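Sleeping mat

A sleeping mat is a woven sheet laid on top of a mattress, a bed board or the plain floor, and used as the surface a person sleeps on. It can be made from rush, reed, straw, split bamboo or palm leaf. I've been writing the household pages on this site for a while, and mats are the subject I get the most mail about (the second most is pillows, and those letters are a lot angrier!).

Names and types

People use "straw mat" for nearly everything, and I do too when I'm talking, but the materials feel quite different on the skin. Rush is soft and a bit springy. Split bamboo is smooth and stiff, and it stays cool longest. Palm leaf is light and rolls up small, so it's the one people carry to the beach. My old neighbor Maxine Maihi grew up on palm leaf mats and thinks bamboo is like lying on a fence – I happen to like the fence.

Edging

The raw ends of the weave have to be held somehow or the whole thing frays. Cheaper mats have the ends folded under and stitched. Better ones get a cloth strip, called a binding, sewn over the edge. Binding wears out long before the mat does, and you can replace it yourself in an evening with a heavy needle and 3 yards of cotton tape.

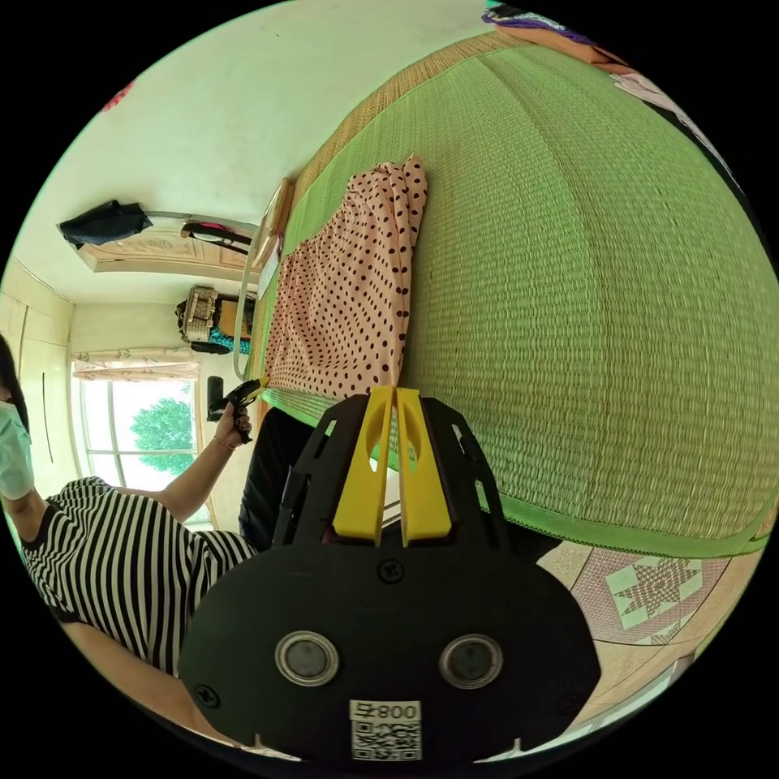
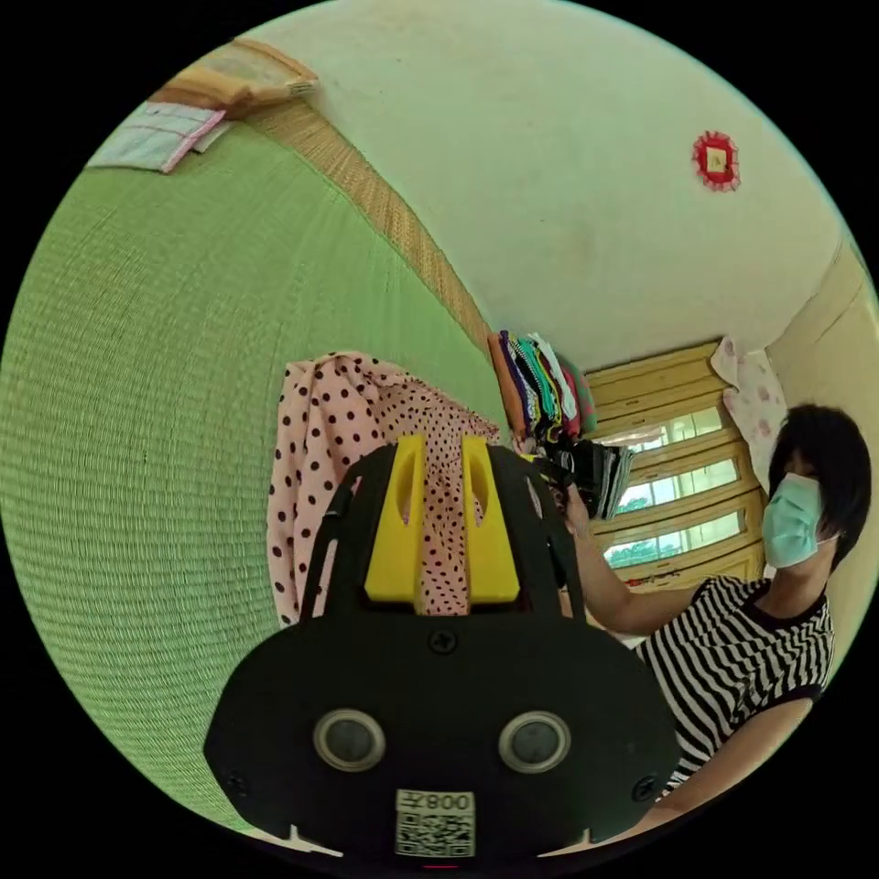
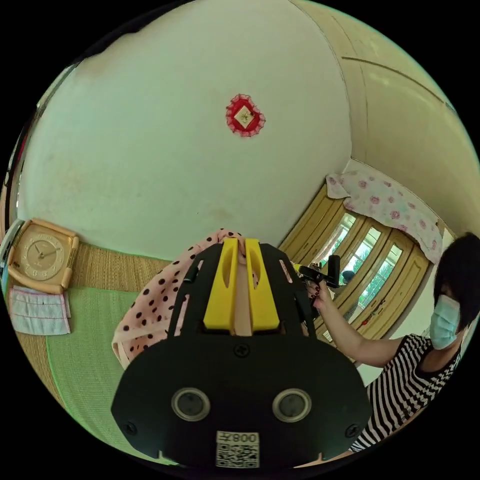

Sizes follow mattress sizes more or less, but please measure first. I ordered mine from Lelard, a small shop in Lititz, and I forgot that the bed has a lip on one side, so for a whole summer the mat rode up against it and curled. I ended up trimming it and sewing on new tape.

Care

Wipe a mat with a cloth that's been wrung out hard, going along the weave, then dry it in the shade. Strong sun makes the straw brittle. Before the first use I shake mine outside and wipe it twice, and there's always more dust than I expect. For storage, roll it loosely with the top side out and stand it in a dry closet. Don't fold it! A folded mat cracks along the crease and the broken ends will catch on your pajamas forever.

Mold is the main trouble. I lost a good one that way when I put it away damp and didn't look at it again until February.

Bedding used with mats

A thin sheet or a light cotton cover is plenty in warm weather. Some sleepers put the sheet under the mat as well to stop it from sliding, and that works nicely on a slick mattress.

Last updated 05/01/2020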